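Table Wiping Cells: Buying and Budgeting FAQ

Last touched in September. Answers by Rocío Ccori, purchasing desk, Rokbridge. Ask before you order, please.

What are we buying, exactly?

One arm, one hand with fingers, one table, mounting, controller. Solik quotes it as a single package, Gurnmont quotes every line separately. Same thing in the end, more paperwork with Gurnmont. Cloths are not in either quote. Nor are markers, tables, or anybody's time.

What is the job it gets priced against?

Wiping marker off a white tabletop with a cloth. That's the whole job. No spray, no bucket, no chairs to move. If your site wants more than that, it's a different quote and a different FAQ.

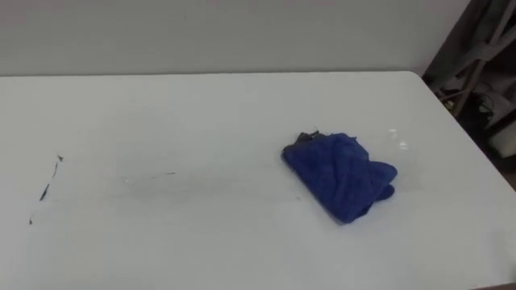
Blue cloth, white table, dark marks still to deal with on the left.

Can I send my own spec?

Yes. Use the form, not an email with six attachments. Put down table size, which side the arm reaches from, and what gets wiped off. "General cleaning" is not a spec, it goes back to you.

Hand or plain two-jaw gripper?

Hand, for cloth work. Costs more and I get asked about it every single budget round. A cloth never lies the same way twice and the two-jaw quotes all came with a note saying the cloth has to be pre-folded. Somebody has to do that folding, and that somebody is on payroll. With fingers and a thumb you can take hold of a bunched-up cloth where it lies. If your parts are rigid, blocks or boxes or whatever, get the two-jaw and save the money. 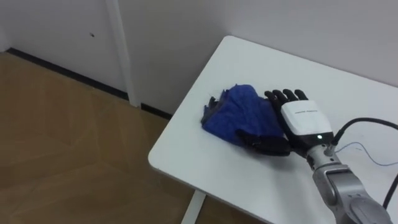 How much for cables?

More than you think. Budget line of its own, 304 dollars per cell, covers spare leads and clips. Leads come off the wrist and need slack to move, so don't let anyone talk you into the shortest length. Milošević will make up custom lengths but wants the order in writing and wont start on a phone call.

Do I need two arms?

Not for this. The single arm package is the one approved. Two arms means a second controller, a bigger stand and a new safety review, and the review alone eats a quarter. If you think you need two, talk to me before you talk to Solik. They will sell you two.

What about the table?

Any plain smooth white top is fine. Rounded corners ok. Check the leg positions against the stand drawing before you pay, we had to send 2 back last year and ate the freight both ways.

Which consumables do I plan for?

Cloths, mainly. They fray at the corners and loose threads show up. Buy by the carton, 120 to a carton, one carton per cell per year is the planning number. Blue is what we stock. Fingertip covers go under spares, not consumables, accounting is strict on that and will bounce it.
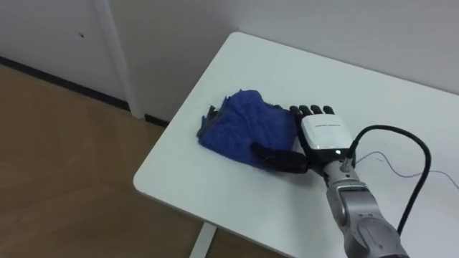
Lead times?

Solik: eleven weeks, quoted. Gurnmont: nine, quoted, and then the hand ships separate. Add two weeks to either for our own receiving. Orders in after 3 p.m. count as next day, every time, no exceptions, don't ask.

What does install cost?

1162 dollars flat per cell if the floor and power are ready. If they're not ready you pay the day rate and the installer goes home. Get facilities to sign off first.

How do I write the acceptance test?

Before the PO goes out, not after. Say what mark, where on the table, and what counts as clean. Hold back the last payment till it passes. 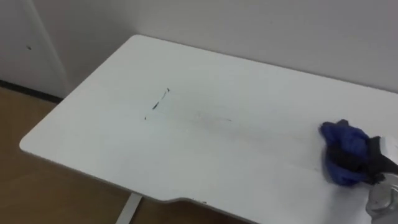

The acceptance wording is where most requests get stuck on my desk, so spend your time there. "Table is wiped" is useless. Streaks and smears are two seperate lines on the form and need two separate limits. Look at the tabletop: a broken dark streak left of center, and to the right of it a fainter gray smudge with a smeary band running on toward the cloth. Is that a pass, a partial, a fail? The vendor will say partial. Your form has to say which, and say it for each kind of mark. Also write down how many passes are allowed and who judges it, by name or by job title.

Can I lease?

Gurnmont leases, Solik doesn't. Hand is excluded from the lease, you buy that outright.

Who signs?

Your department head, then me. Quotes older than 30 days need a fresh one.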